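September 28, 2018

Slept badly again and blame the dentist, though my tooth is innocent. It was the waiting room. Two hours in a chair built for a child, with one magazine, and the magazine was about boats.

I've decided to learn to swim. I put it in writing so I can be embarrassed by it in February. The pool in Stillora has a class for grown-ups, 13 lessons, and the woman on the phone called it "Gentle Beginnings," which sounds like a funeral home. I said I could already float. She asked for how long. I said I'd call her back.

Went to Tokell for goggles. Five kinds, all of them promising speed. I would like a pair that promises I'll find the ladder. Bought the cheapest and tried them on in the car, then drove home with two red rings around my eyes, and of course the neighbors were out on the steps – both of them, waving.

Rain after lunch. Read some 30 pages of the swimming book, which is mostly about breathing, a thing I thought I had covered. The author wants me to practice with my face in the sink. I did it for a bit and got water up my nose in my own house, fully dressed.

Told everyone at supper, over the orange tablecloth and all those cups, and waited for the applause.

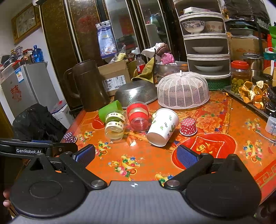 My sister's view was that I should skip the goggles and start by getting in past the knees, like I never did at Ruson, and that if I paid for all the lessons up front I'd go to two of them and then bring it up for years. She also wanted to know what swimsuit I thought I still had.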